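Siralico abre en Darkotham un taller para enseñar tareas a los robots con las manos

El nuevo espacio, puesto en marcha junto con Ogbonna, permitirá que personas sin formación en programación guíen brazos robóticos por control remoto y preparen así el aprendizaje de trabajos cotidianos de clasificación y recogida

Darkotham, octubre. Siralico anuncia con mucha alegría la apertura de su taller de demostración en Darkotham, un lugar pensado para que quienes conocen bien un oficio puedan enseñárselo a un robot de la manera más natural posible, es decir, haciéndolo ellos mismos. El proyecto, que lleva el nombre de Delterura, nace de una colaboración de 2 años con la empresa de logística Ogbonna, y llega ahora a una etapa que todo el equipo esperaba con verdaderas ganas.

La idea que hay detrás de Delterura es fácil de contar, aunque haya costado mucho trabajo ponerla en pie. Una persona toma los mandos, mueve los dos brazos del robot a distancia y realiza la tarea de principio a fin: coger un objeto, levantarlo, llevarlo a su sitio y soltarlo. El sistema guarda los movimientos junto con las imágenes de las cámaras, y de la suma de muchas repeticiones, hechas por manos distintas y con costumbres distintas, el robot va aprendiendo a desenvolverse por su cuenta. Cuando conviene trabajar más de cerca, también es posible acompañar el brazo con la mano y marcarle el recorrido directamente.

«Llevamos mucho tiempo pidiendo a la gente que se adapte a las máquinas, que aprenda sus menús y sus códigos, y a mí me hace una ilusión enorme ver el camino contrario», comenta Milan Postma, director del proyecto en Siralico. «Quien ha pasado media vida preparando pedidos sabe cosas que no están escritas en ningún manual: por dónde se coge una bolsa para que no se abra, cuándo hay que ir despacio, cuándo se puede ir deprisa. Todo eso lo lleva en las manos, y con las manos nos lo enseña.» 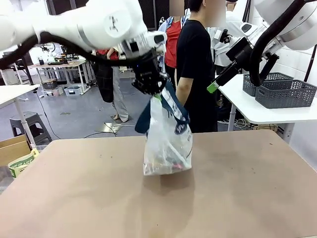

La pinza izquierda sujeta una bolsa de plástico translúcido con objetos pequeños sobre la mesa de trabajo. A la derecha, dos cestas grises.

Las primeras tareas elegidas giran en torno a los materiales blandos, que son desde siempre los más difíciles para un robot. Una caja conserva su forma; una bolsa, en cambio, se dobla, se arruga y cambia de peso según se mueve lo que lleva dentro. Por eso el equipo ha dedicado los primeros meses a reunir demostraciones con bolsas, telas y artículos sueltos, y ha alcanzado ya las 4.000 grabaciones, que servirán de base para los ensayos del próximo año en los almacenes de Ogbonna.

Para guiar el robot no hace falta experiencia previa. Cada participante recibe una sesión de introducción de 3 horas, en la que practica primero movimientos sencillos, con un solo brazo, y pasa después a coordinar los dos. Los instructores cuentan que al principio casi todo el mundo aprieta demasiado la pinza, y que poco a poco el gesto se vuelve más tranquilo y más preciso. Las repeticiones que no salen bien también se conservan, debidamente señaladas, para que el sistema pueda reconocer esas situaciones.

A lo largo de la temporada, Siralico espera recibir en Darkotham a 300 personas procedentes de almacenes, comercios y centros de formación profesional de la zona. Las empresas interesadas en proponer una tarea propia podrán hacerlo a través del equipo de Delterura, que estudiará cada caso y preparará con ellas la mesa, los objetos y el orden de las demostraciones.

Acerca de Siralico
Siralico desarrolla sistemas de teleoperación y aprendizaje por demostración para brazos robóticos. Trabaja con empresas de logística y comercio desde su sede de Darkotham.

Contacto para prensa
Equipo de comunicación de Siralico, Darkotham
A la atención de Milan Postma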